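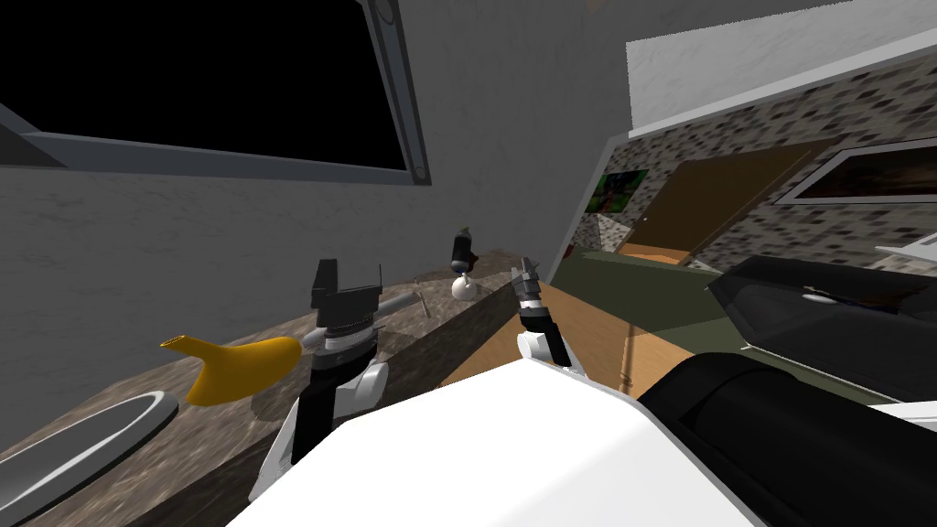 Page last changed: March, 4:10 pm

Kitchen hands wanted – Helovell, day shift

The two-armed robot is taking over counter work by the sink. Nobody loses hours. Job changes tho: less wiping, more checking, resetting, stepping in when it stalls. Training paid, no experience needed. Must be OK lifting and standing.

Also need two people to try new tasks in the simulator first. Same pay.

Questions or to aply – Zoila Rengifo, ext. 685. Ask for the labour agreement if you want to read it before you sign.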